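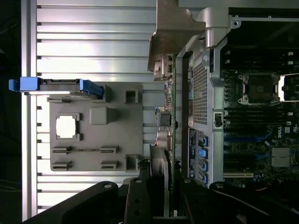

Workshop tips: before you pay for the Drorkis bench arm

Navbridge will rent you a Drorkis arm for stripping old PCs, at 94 pounds a week plus a deposit. The leaflet says it "takes the fiddle out of salvage". I had one on my bench in February and I'd say keep your screwdriver handy. A few tips, if you're still tempted.

Sort out the small parts first. A tray with moulded pockets gives the arm a fixed place to put things down. A loose pile on the bench doesn't, and it will go on missing it.

Unplug the machine, then press the power button and hold it. The leaflet leaves this out -- a poor show at that price.

Do the memory yourself. Push the latches at the slot ends right back before you pull, and hold the module by its edges.

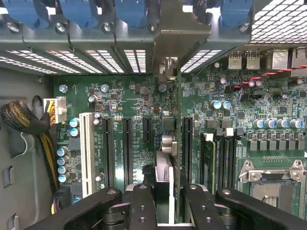 Add-in cards are where I'd watch it closest. Take out the bracket screw, free any catch on the slot, and only then let the fingers near. They need to pull straight up. Mine liked to lean, and a card that leans can crack its slot.

Leave the processor socket to a human. Bent pins aren't covered by the hire terms (I asked).

Forsberg sell a set of softer finger pads, which did help with grip. They did nothing for the leaning.

It got through 6 machines in my week. I'd have done them sooner by hand -- and kept the deposit in my pocket.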